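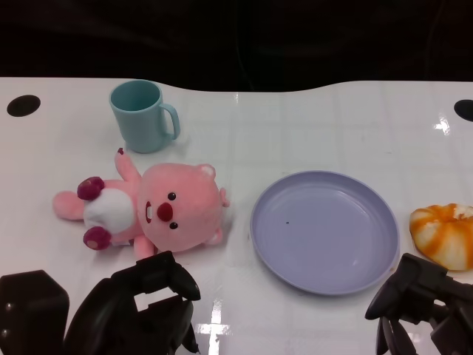
Litberg: Progress Report to the Rernside Games Fund
Reporting period ending November

Work on Litberg, the side-scrolling stealth game supported under the Fund's production strand, has continued in line with the revised schedule. The second chapter is playable from start to finish, and all 16 levels planned for the first release now have final layouts. Enemy patrol behavior was rewritten during the period after testers reported that guards lost track of the player too easily on ladders and rooftops.

A closed test was held on the Vimby build with 44 players. They submitted 833 comments, most of them on checkpoint spacing and the difficulty of the harbor level. Checkpoints have been moved in both chapters. 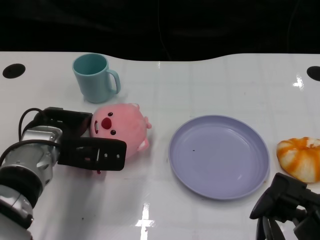 Sound is the main area of delay. Cárdenas, the studio contracted for music and effects, has delivered the first chapter in full – the remaining tracks are now due in February. The cost is unchanged.

Two matters require the Fund's approval: the transfer of unspent travel money to localization, and a later date for the console version. Supporting figures are attached as Annex 2.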